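Round hairbrush

Home Articles Topics Random page Contact

Search this site Enter a term Go

Reading time: 2 minutes

A round hairbrush, also called a radial brush or roller brush, is a hairbrush with bristles set all the way around a cylindrical head. It is used mainly with a hair dryer, to smooth the hair, lift it at the roots or turn the ends under. The wider the head, the looser the curve it leaves. Narrow heads are used for bangs and short hair.

Construction

The head, or barrel, may be wood, plastic or metal. Metal and ceramic-coated barrels take up heat from the dryer and pass it to the hair, which shortens drying time. They often have vent holes between the rows of bristles. Wooden barrels stay cooler and are usually fitted with boar bristle, or with boar and nylon mixed in the same tuft.

Bristles stand in rows that run along the barrel or wind around it. On nylon brushes each pin may end in a small ball tip. The tips wear off with use, and a brush that has lost many of them tends to scratch the scalp. The handle is normally thinner than the head and may be a different shade or finish. Some handles hold a pull-out pick for parting the hair into sections.

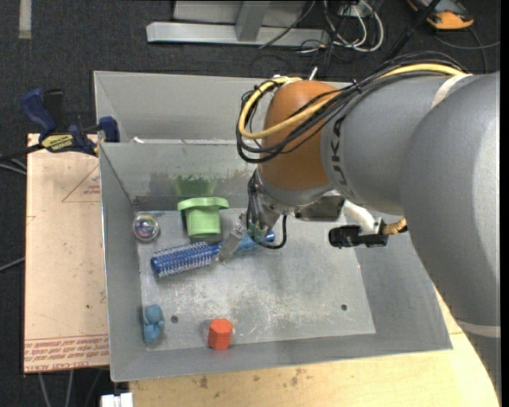

Sizes are given by the diameter of the barrel, but makers do not measure it the same way. Some include the bristles and some do not, so two brushes sold under one size can differ noticeably.

Use

Hair is towel-dried first and divided into sections. The brush is placed under a section near the root, and the dryer follows it down to the ends with the nozzle pointing the same way. Leaving the section wound for a few seconds as it cools helps it hold its shape. Long hair wound too many times around a narrow brush can tangle -- it should be unrolled, never pulled straight out.

Cleaning

Loose hair is lifted out with a comb or the end of a pick. Plastic and metal brushes can be washed in warm water with a little shampoo and dried with the bristles facing down. Wooden brushes should not be soaked, as the barrel may swell and loosen the tufts.

Collections

The Urkthorpe town museum keeps about 1,485 brushes and combs, most of them given by the family of the barber Nimal Mridha. A catalog by Kumudini Pathirana lists 13 round brushes, two of them with their original boxes.

See also: Paddle brush, Vent brush, Hair roller, Comb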